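지난주에 수수료 얘기하다가 시간이 끊겼죠. 거기서부터 이어서 갈게요. 오늘 주제는 스테이블코인의 준비금과 상환입니다. 가격 차트는 오늘 안 봐요!

먼저 용어부터. 발행사가 달러를 받고 토큰을 찍으면 발행(mint), 토큰을 돌려받고 달러를 내주면 상환(redeem)이에요. 우리가 거래소에서 사고파는 건 둘 다 아닙니다. 중간고사에서 이걸 섞어 쓴 답안이 꽤 많았어요.

수업용 가상자산으로 Sanell이라는 토큰을 쓸게요. 유통량 850만 개, 1개에 1달러. 준비금은 단기 국채가 300만 달러, 나머지가 은행 예금과 기업어음입니다.
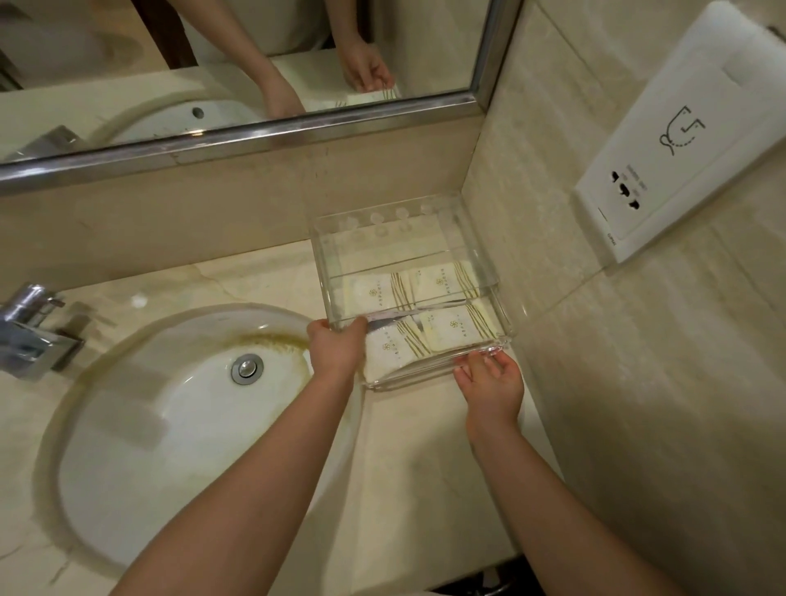
준비금 공시를 읽을 때 저는 항목 구분부터 봅니다. 총액이 맞아도 국채와 기업어음이 한 줄에 뭉쳐 있으면 상환이 몰릴 때 뭘 먼저 팔 수 있는지 알 수가 없거든요. 투명한 아크릴 트레이에 칸막이가 있고 앞칸에 낱개 포장 네 개가 두 줄로 놓여 있으면, 뚜껑 열 것도 없이 뭐가 어느 칸에 있는지 보이잖아요. 공시도 그 정도는 돼야 한다는 게 제 생각이에요(물론 칸이 보인다고 봉지 속까지 보이는 건 아니라서, 만기와 신용등급은 따로 확인해야 합니다).

그다음이 상환 조건입니다. Sanell은 한 번에 최소 100만 개부터 상환을 받는다고 해 봅시다. 그럼 개인은 직접 상환을 못 하고 시장에 파는 수밖에 없어요. 가격이 0.97달러로 내려가면 큰손이 시장에서 사서 1달러에 상환하고, 그 차익이 가격을 끌어올립니다. 이 차익거래가 멈추는 경우는 수업 때 칠판에 적은 대로예요. 상환 창구가 닫히거나, 준비금을 의심하거나, 은행 송금이 안 되는 시간대거나. 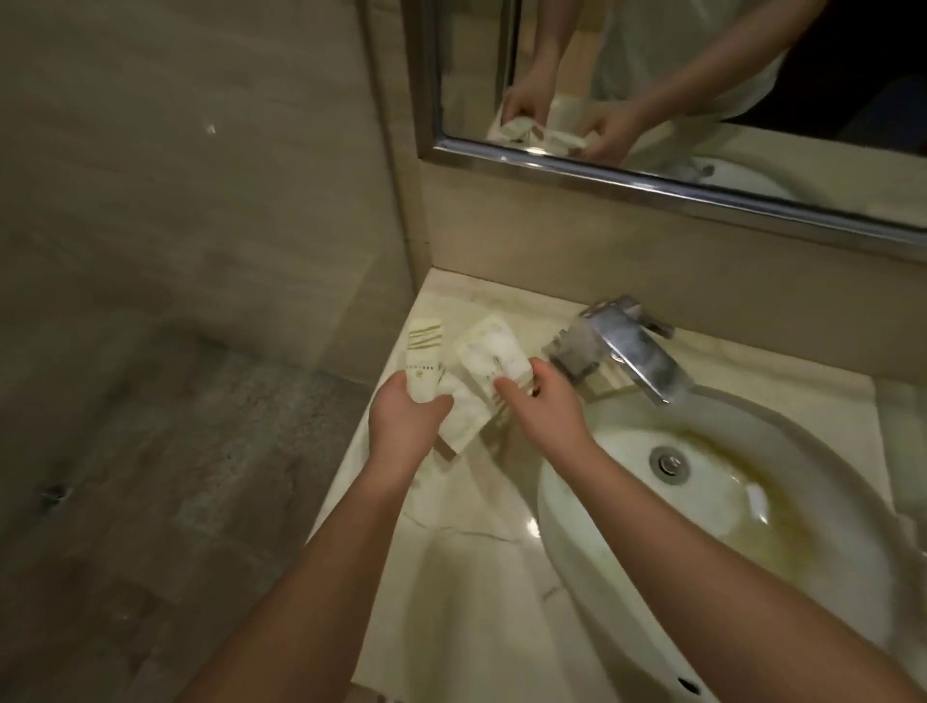
Belmonte, 9/5/26

위 날짜 기준으로 예제 숫자를 고쳤습니다. 예전 유인물 갖고 있는 분들은 버리세요, 국채 비중이 달라요.

예제 하나 풀어 볼게요. 하루에 상환 요청이 54만 개 들어왔고 전액 국채를 팔아 지급했습니다. 남은 유통량은 796만 개, 남은 국채는 246만 달러. 국채 비중은 35.3%에서 30.9%로 떨어집니다. 담보율은 여전히 100%인데 유동성은 나빠졌죠? 담보율만 보는 보고서가 왜 부족한지 여기서 나옵니다. 국채를 액면보다 싸게 팔았다면 담보율도 같이 깎이고요.

두 번째 토큰 Mengate는 구조가 다릅니다. 달러 대신 다른 코인을 담보로 잡고, 담보 가치가 기준 밑으로 빠지면 자동 청산이 돌아가요. 담보를 넉넉하게 잡는 대신 자본 효율이 떨어집니다. 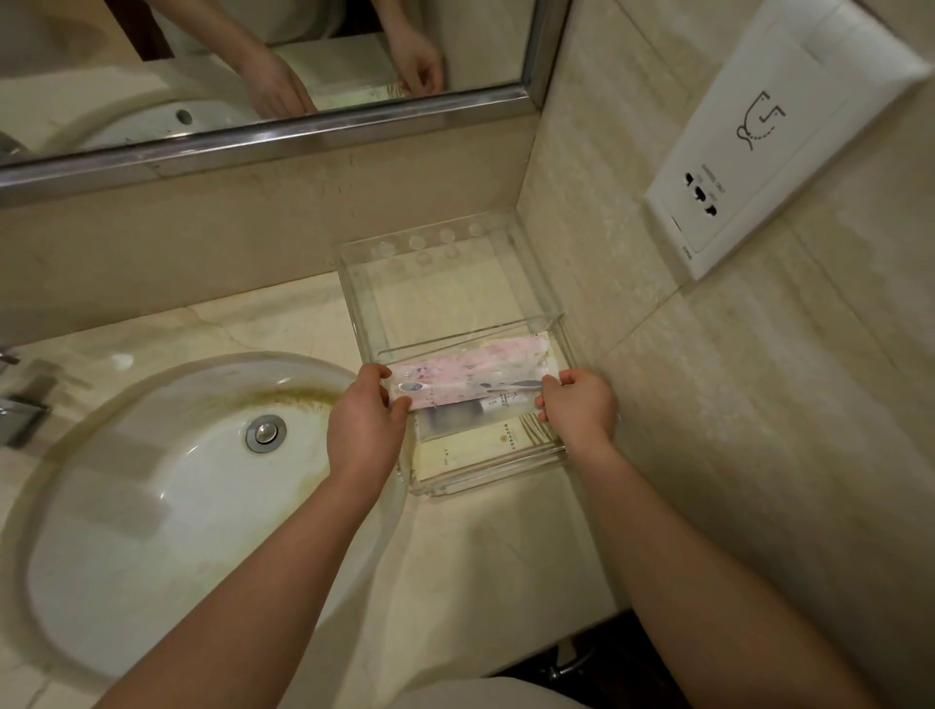
청산이 한꺼번에 몰리면 담보 코인이 시장에 쏟아지고, 그 가격이 또 내려가서 다음 청산을 부릅니다. 그래서 담보를 한 종류로만 채운 토큰은 이름이 뭐든 저는 일단 의심하고 봐요. 가격 정보를 넣어 주는 오라클이 늦으면 더 골치 아픈데, 이건 6월 수업에서 따로 합니다.

과제: Vistlow 모의 공시(강의실 게시판에 있음)를 읽고 항목별 유동성 순위를 매겨 오세요. 한 장이면 됩니다. 계산 과정은 꼭 남기고, 표는 손으로 그려도 괜찮아요. 공시 뒤쪽 주석에 상환 정지 조항이 있으니 거기까지 읽을 것.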